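Puffing gun

A puffing gun is a sealed, heated pressure vessel used to expand whole grains such as rice, wheat and barley. The grain is heated under pressure and then released suddenly into the open air. The water inside each kernel flashes to steam and the kernel swells to several times its first size. The method is used for breakfast cereals, snack cakes, candy fillings and some animal feeds.

Principle

A kernel of grain holds water bound up in its starch. When the kernel is heated in a closed chamber, the starch softens, but the water can't boil off freely while the pressure outside is high. Opening the chamber removes that pressure at once. Steam forms throughout the kernel and pushes the soft starch outward into a foam of small cells. The foam then cools and loses moisture, and the starch sets in its expanded shape.

Popcorn works in a similar way, except that the hull of the corn kernel acts as the pressure vessel. Rice and wheat have no hull strong enough for this and need a chamber around them.

Construction

The batch type has a thick-walled steel barrel, closed at one end and fitted with a hinged lid at the other. The barrel turns slowly over a gas burner so that the grain heats evenly. A pressure gauge is mounted at the closed end. The lid is held by a latch that can be tripped from a distance, and the grain is fired into a wire cage or a lined collection room. Larger plants use several barrels discharging in turn into the same room.

Continuous guns came later. In these, grain enters a steam chamber through a rotary valve and leaves through a small nozzle without the chamber being opened. The Nasidard type, named after the workshop where it was first assembled, has two feed valves in series to limit steam loss. The Uvden type has a single valve and a longer chamber.
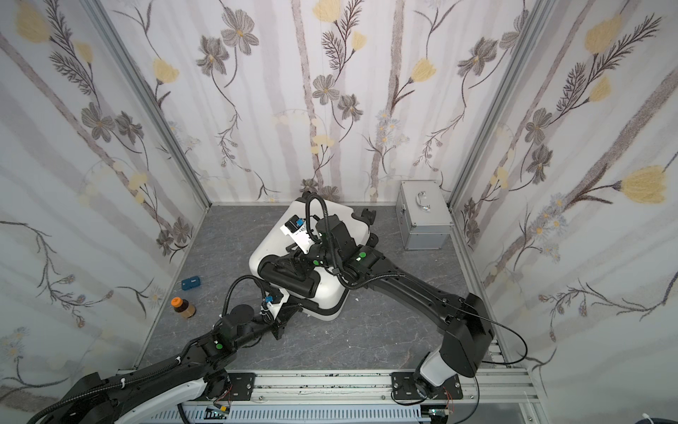
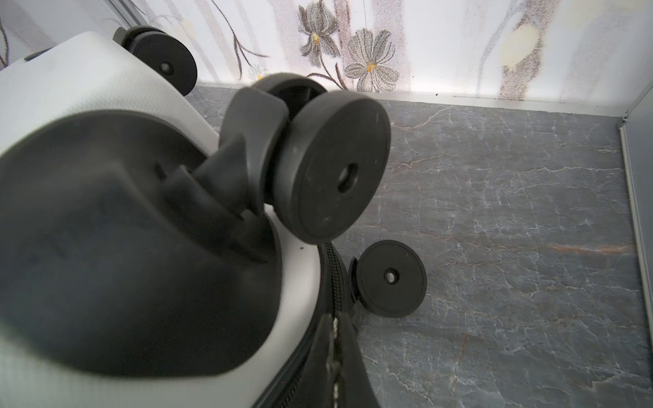
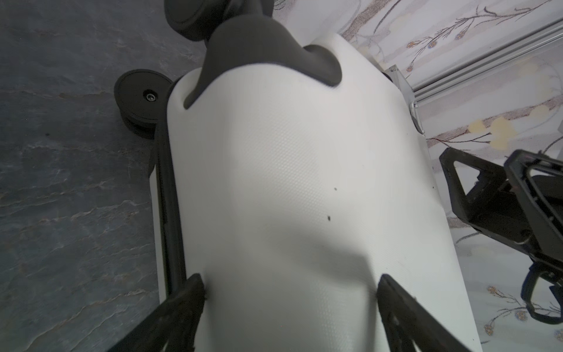

Can a puffing gun be used for oats?
Oats can be puffed this way once the hull has been removed, though they expand less than rice and are more often made into a dough and puffed as pellets.

Operation

Grain is cleaned and sorted by size before loading. Wheat is often pearled, meaning that part of the bran is rubbed off, or treated with salt water to loosen the bran. Without this step the bran tends to come off in flakes during firing and has to be screened out.

A small batch gun of the Stenbridge pattern takes 2 kilograms of rice per charge. Plant-scale barrels take far more. After firing, the product goes over a shaker screen to remove dust and unpuffed kernels, then through a dryer. Puffed grain picks up moisture from the air quickly and is packed or coated soon after drying.

Sugar coating is done in a rotating drum. Syrup is sprayed on while the grain tumbles, and a second pass through the dryer sets the glaze.

Safety and noise

The discharge of a batch gun is loud, and operators wear hearing protection. The collection room is usually built apart from the packing area — older plants often placed it behind a brick wall. Barrels and lids are inspected for cracks, as repeated heating and sudden release of pressure wear the metal at the hinge and latch.

Comparison with extrusion

Extruders have replaced guns for many products. An extruder works with flour, can form different shapes, and runs without a break. The gun keeps the whole kernel in recognizable form, and it remains in use where that appearance is wanted. Small batch guns are also still used by street vendors in parts of Asia.

See also

Cereal extruder
Flaking mill
Popped rice cake
Steam pressure vessel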